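Suchbegriff eingeben Suchen
Lesezeit: 2 Minuten
19 Kommentare · 89 Mal geteilt

Brillenetui Susta von Osholm, Dunkelgrün

Wer seine Brille schon einmal im Rucksack unter einem Schlüsselbund wiedergefunden hat, der weiß, warum wir bei Etuis ein wenig eigen geworden sind. Das Susta begleitet unser Sortiment nun schon eine ganze Weile, und wir mögen es immer noch so gern wie am ersten Tag -- vielleicht sogar ein bisschen mehr, denn inzwischen liegt es bei den meisten von uns auch zu Hause auf dem Nachttisch.

Es ist ein klassisches Klappetui mit Scharnierdeckel, außen dunkelgrün und innen im gleichen tiefen Ton ausgekleidet. Der Deckel bleibt aufgeklappt stehen, die Brille liegt mit eingeklappten Bügeln in der unteren Schale, und man kommt morgens auch ohne Sehhilfe gut an sie heran (Kurzsichtige werden das zu schätzen wissen!).
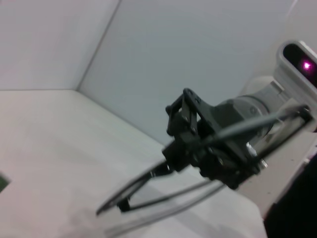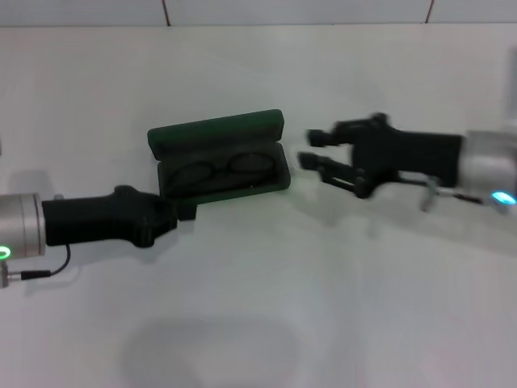 Am schönsten passen nach unserer Erfahrung schmale bis mittelgroße Fassungen mit ovalen oder runden Gläsern hinein. Bei sehr breiten Sportbrillen greifen Sie bitte lieber zum größeren Modell Aoki, das es ebenfalls in Dunkelgrün gibt.

Unser Kollege Lautaro Huenchumán trägt sein Susta seit 2 Jahren täglich in der Manteltasche herum und schwört darauf, das Futter ab und zu mit einem weichen, trockenen Pinsel auszubürsten. Außen genügt ein leicht feuchtes Tuch. Danach bitte offen trocknen lassen, aber nicht auf der Heizung.

Preis: 40 Euro, Putztuch von Pikton inklusive. Die Brille gehört nicht zum Lieferumfang. Auf Wunsch verpacken wir das Etui als Geschenk -- einfach bei der Bestellung vermerken.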